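Oficina de Barport abre inscrições para sessões sobre cabos e extensões elétricas

A oficina comunitária Lumine, em Barport, abriu as inscrições para um novo ciclo de sessões gratuitas dedicado à arrumação de cabos e ao uso correto de extensões elétricas em casa. A informação foi publicada em 12/01/2025 na página da oficina, que funciona no primeiro andar do antigo edifício Stutton, junto ao mercado.

O ciclo tem 4 sessões e cada uma aceita 13 participantes. As inscrições fazem-se ao balcão ou por telefone, e quem ficar de fora passa para uma lista de espera. Segundo a organização, a procura foi grande no ano passado, quando passaram pela oficina 166 pessoas para aprender pequenos arranjos domésticos, da troca de um puxador à limpeza de um candeeiro.

Valter Åberg, eletricista reformado e responsável pelas sessões, explica que o tema foi escolhido a partir das perguntas que os moradores deixavam no livro da receção. "Muita gente tem uma extensão atrás do móvel da televisão e não olha para ela há anos. Não sabe o que está ligado nem qual é a potência que aquilo suporta", diz.

A primeira sessão trata da leitura das indicações que vêm no corpo da extensão ou na embalagem, em especial a potência máxima, e da soma dos consumos dos aparelhos que se querem ligar. Aquecedores, chaleiras e fornos pequenos ficam fora da conta: a recomendação é que sejam ligados diretamente à tomada da parede. Os participantes aprendem também a procurar sinais de desgaste, como plástico escurecido, tomadas com folga ou um cabo vincado junto à entrada.

A segunda é dedicada ao percurso do cabo. Åberg desaconselha que passe por baixo de tapetes ou por zonas de passagem e insiste em que uma extensão nunca deve ser ligada a outra. O cabo não deve ficar enrolado quando está em carga – um erro comum, diz o formador, sobretudo no inverno.
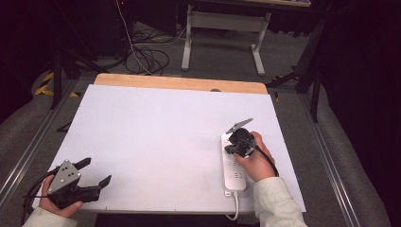

Na terceira sessão, o grupo trabalha à mesa com material da oficina. Cada pessoa identifica os cabos com etiquetas nas duas pontas, separa os que têm uso dos que já não servem a nenhum aparelho e escolhe a posição da extensão, com as tomadas acessíveis e afastadas do chão quando há risco de água. A oficina fornece etiquetas, fitas de velcro e calhas de plástico para experimentar. Todo o trabalho é feito com as extensões desligadas da corrente.

A última sessão é aberta a casos concretos. Os inscritos podem levar fotografias de um canto da casa que queiram resolver, ou a própria extensão, desde que esteja limpa e venha desligada há algum tempo. Não são feitas reparações: as peças com defeito são postas de lado e encaminhadas para o contentor de resíduos elétricos que existe à entrada do edifício.

Borghild Hellström, que coordena o programa da Lumine, adianta que as sessões decorrem ao fim da tarde, durante o mês de janeiro, e duram hora e meia. "Tentámos fazer de manhã e vinham quase só pessoas reformadas. Agora queremos ter também quem trabalha e quem acabou de mudar de casa", afirma. A sala tem elevador e os menores podem assistir acompanhados por um adulto.

Os participantes recebem no final uma folha com os principais cuidados e uma tabela em branco, para preencher com a potência dos aparelhos de cada divisão. A mesma folha vai estar disponível na biblioteca e na loja de ferragens Patwary, que ofereceu as calhas e as fitas usadas no ciclo. A loja faz ainda um desconto de 20 por cento em material de arrumação de cabos a quem apresentar o comprovativo de inscrição.

A oficina lembra que as sessões não substituem a visita de um técnico. Em caso de cheiro a queimado, faíscas ou disjuntor que dispara repetidamente, deve desligar-se o quadro e pedir ajuda a um eletricista habilitado.

Para a primavera está previsto um segundo ciclo, desta vez sobre iluminação – escolha de lâmpadas, limpeza de candeeiros e posição da luz em mesas de trabalho. O programa ainda não está fechado e Hellström diz que aceita sugestões, que podem ser deixadas no livro da receção ou entregues aos formadores no fim de cada sessão. Os inscritos no ciclo atual terão prioridade na marcação.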